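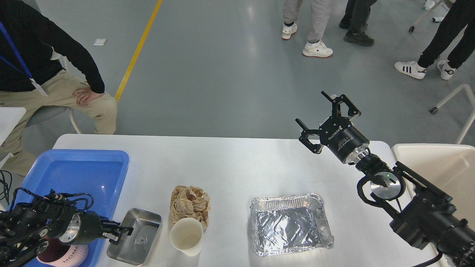 The table, with the blue tray at the left end

Sekard sign Halvorsen as technical boss
Posted in: Paddock Talk

slowpuncture_93
So Torbjørn Halvorsen is off to Sekard in November. I'm chuffed, he's the one who sorted the rear end at Egilsson when it was eating tyres every other lap. Two years too late for us, mind, but I'll take it.

marbles_offline
Can't get excited, sorry. Egilsson had 800 people and a proper wind tunnel. We've got a shed and a decent coffee machine – what's he meant to do with that?

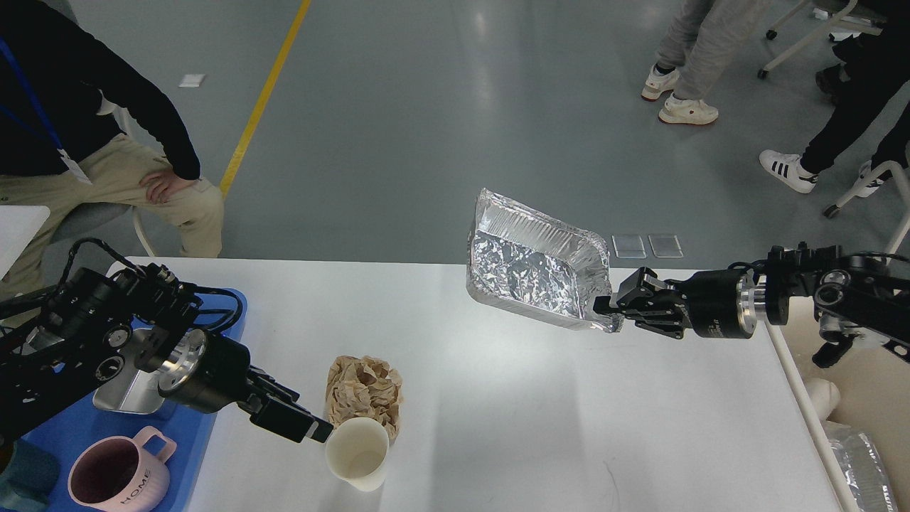 And he won't get a say on next year's car anyway. The gearbox is signed off and the front suspension must be nearly there.

slowpuncture_93
Nearly there isn't done! Rongrong Jiang said on the Tromila podcast that they were still arguing over the front end. I'd much sooner have him in that argument than not.

kerbhopper
Jiang is the one I'd worry about losing. She's carried that design office for years and now gets a new boss over her head. If Ustton ring her up she'll be gone by spring.

marbles_offline
Agree with kerbhopper for once. Should have given her the job. 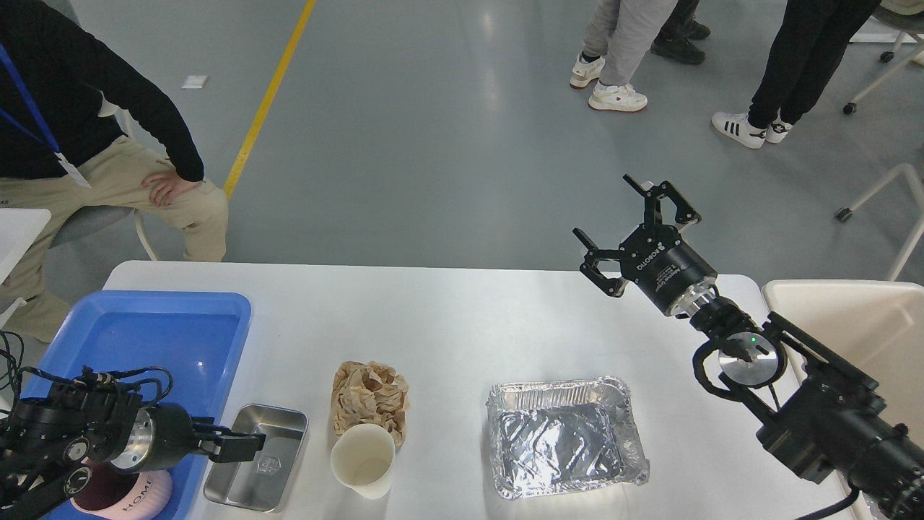

Table and grey floor, people further back

slowpuncture_93
She might not have wanted it? Loads of good engineers hate the meetings. Anyway I've renewed my membership, number 979 if anyone's at the factory day – I'll be the one asking about dampers.

kerbhopper
See you there. Still think you're wrong.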